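Science for Kids > Plants > Trees > What Is a Knot in Wood?

Search articles Type a word Go

What Is a Knot in Wood?

If you have ever sat at a pine table and run your finger over a dark, round spot, you have touched a knot. A knot is the place where a branch once grew out of the trunk of a tree.

How a knot starts

A tree trunk gets wider every year. Just under the bark there is a thin layer that makes new wood. In spring it grows fast and the new wood is pale. Later in the summer it slows down, and by August the new wood is darker and harder. One pale band and one dark band together make one growth ring.

Branches grow the same way. Each branch begins near the center of the trunk, and it makes its own rings. As the trunk gets wider, it grows around the bottom of the branch and covers more and more of it. After 30 years, a long piece of that branch may be buried inside the trunk.
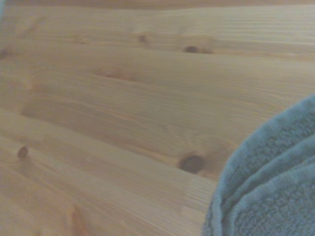 When the tree is sawed into boards, the saw cuts through the buried branches too. A branch that is cut straight across shows up as a circle or an oval. A branch that is cut along its length makes a long, pointed shape. Sawmill workers call this a spike knot.

Why knots are dark

The wood in a branch is packed more tightly than the wood in the trunk. In pine trees it also holds a lot of resin, the sticky sap that helps protect the tree when it is hurt. Both of these things make the knot look darker than the wood next to it.

Look at the lines near a knot and you will see that they bend. Those lines are called the grain. The trunk had to grow around the branch, so the grain goes around the knot like water going around a rock in a stream.

Live knots and dead knots

If the branch was alive while the trunk grew around it, the wood of the branch and the wood of the trunk are joined together. This is a live knot, or tight knot. It stays in the board.

If the branch had died first, the trunk grew around it without joining to it. This is a dead knot. It often has a black ring of bark around it. Dead knots can come loose and fall out, and then the board has a knothole.

Do knots make wood weak?

Sometimes. A big knot in a long beam can be a weak spot because the grain bends there. Builders choose boards with small knots, or none, for parts that hold up a lot of weight. For a tabletop or a shelf, small tight knots are usually fine. Many people like the way they look.

Try it: make a knot map

You will need a pine table or board, thin paper, tape and a crayon with the wrapper off. Ask before you use the table.

1. Move anything that is on top, and wipe the wood with a soft, dry cloth.

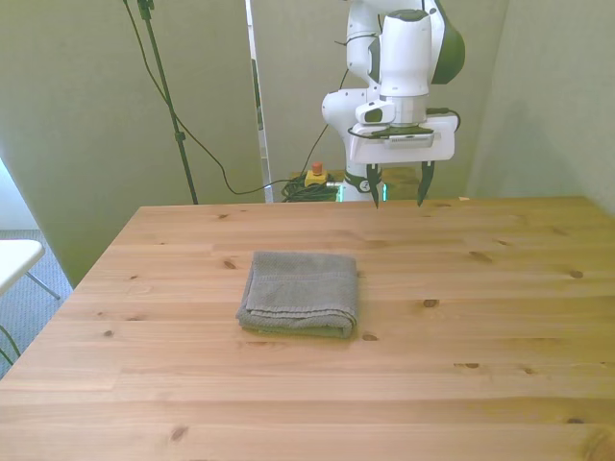

2. Tape the paper over a part of the wood that has at least one knot.

3. Rub the side of the crayon gently over the paper. If the wood is rough enough, the grain will show up as lines. On very smooth wood, draw what you see instead.

4. Draw a circle around each knot. Use a ruler to measure how wide it is and write the number beside it.

5. Follow one grain line with your pencil as it goes past a knot. Mark the place where it starts to bend.

Words to know

Grain: the lines you can see in a piece of wood.
Growth ring: the wood a tree adds in one year.
Resin: sticky sap made by pines and some other trees.
Knothole: the hole left when a knot falls out.

Written by Zoi Rallis. Checked by Bayu Sembiring.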